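Setting Up the Kelleck Produce Stand, Section 3: Stocking the Crates and Packing the Basket
By Ada Morelli
2024-01-08
6 min read | 17 comments | 43 shares

By now you should have the crates joined up and standing where you want them. If yours still rocks when you lean on it, go back to Section 2 and do the feet again, and please don't skip ahead like I did the first time (I had carrots under the radiator for a week). This section is the fun part! We're going to fill the stand with the artificial vegetables and then get the shopping basket ready for customers.

What you need

- The assembled stand
- The bag of artificial vegetables, all 38 pieces if you bought the bigger Mahrous set
- One plastic shopping basket with a folding handle
- A soft cloth and a bowl of lukewarm water with a drop of dish soap
- A bit of floor you don't need for anything else this afternoon

Before you start

1. Tip the vegetables out on a towel and wipe each one down. New ones come with a dusty film on them and the tomatoes are the worst for it.

2. Let everything dry completely. I leave mine overnight, tomatoes stem side down.

3. Run your hand along the inside of every slat. You're feeling for splinters and for staples that stand proud. Sand or tap down anything that catches.

CAUTION: Check any small loose parts, stems especially. If a stem wiggles, glue it or pull it off and put it away before little kids get near the stand.

Filling the crates

4. Start with the napa cabbages. They're the biggest things you've got apart from the pumpkins, and if you leave them for last you'll be taking everything out again. Lay them along the back of the main crate, and let one or two go diagonally if they want to. A perfectly straight row looks like a filing cabinet.

5. Pile the carrots in front of the cabbages, all lying more or less the same way. You don't have to fuss over the green tops. I used to line them up and then somebody would buy one carrot and the whole thing was ruined, so now they point wherever they point.

6. Tuck one bell pepper in with the carrots. A glossy red one against all that orange is lovely, and it gives kids something to hunt for.

7. Tomatoes go in the next crate over, toward the back, packed close so they hold each other in place. Put one cabbage across the front edge to stop them from rolling out. This is my favorite trick in the whole guide and I got it from Elfriede Ostermann, who had been using a rolled-up towel before that and hated the look of it.

8. Give the squash and the pumpkins their own crate if you have one to spare. They're round, they're heavy for what they are, and they'll bulldoze anything you set next to them. A striped squash and one pumpkin are plenty.

9. Leave one crate mostly bare. I know, it feels wrong! But people need somewhere to put a thing down when they change their mind, and you need somewhere to put spares. A couple of cabbages near the front edge is all I keep in mine.

NOTE: If you're using the Flalier crates from an older kit, the dividers sit a little lower and tomatoes will hop over them. One layer only in those.

NOTE: You can angle the end crate if you want a bit more of a market-stall feel. Check that it's still sitting flat afterward, with your hand on it, before you load it.

Packing the basket

10. Stand the basket on the floor right next to the stand and fold the handle down to the side. With the handle up you'll knock it every single time you reach in.

11. Big things first again. Pumpkin at one end, then a squash toward the middle so it can't slide about.

12. Fill the gaps with potatoes, peppers, a carrot, a few radishes. Radishes find their own way to the bottom whatever you do, so let them.

13. Save the napa cabbage for the very end and lay it over the top. Two hands for this one, one near the leafy end and one near the middle. It's long and a bit awkward, and if you hold it by one end the other end swings around and sweeps the radishes out.

CAUTION: Don't carry the basket by the handle when it's heaped up. Hold it by the rim on both sides. Mine gave way at one hinge last February, and I've been a rim person ever since.

CAUTION: Keep the basket out of the walkway when you close up. Blue is easy to spot in daylight and not so easy when you've turned the lights off and you're carrying a tray.

Putting it all back

14. Empty the basket in reverse, cabbage first. Put each thing back in its own crate straightaway. I've tried the "sort it out later" method and later doesn't come.

15. Once a month, take everything out and vacuum the crates with the brush attachment. Crumbs get between the slats (from where, I couldn't tell you, it's a stand full of fake vegetables).

If a piece goes missing, look under the stand, then behind it, then in the coat pockets. Spares are sold singly through Wutano and they take about two weeks. The carrots you get from them are a shade redder than the originals, but once they're in the pile you'd have to go looking.

Napa cabbage, pumpkin, blue basket:

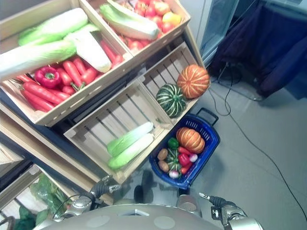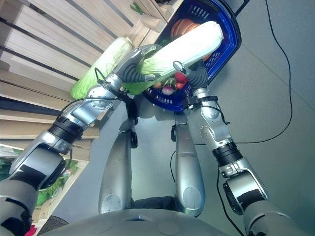
3 of 17 comments shown

Taras Panasiuk: I'd swap steps 11 and 12, to be fair. With our group I put the potatoes in flat on the bottom and set the pumpkin on them, and then it doesn't tip when someone drags the basket along the floor. Agree on the cabbage going in last, though. Do you wash the cabbages the same way as the tomatoes? Ours have deep folds in the leaves and the cloth won't get in there.

Ada Morelli: Ooh, I'll try the potato floor. For the folds I use an old soft toothbrush and the same soapy water, then stand them on end in the dish rack until the next day.

Taras Panasiuk: Toothbrush it is. I'll do them tonight with the peppers.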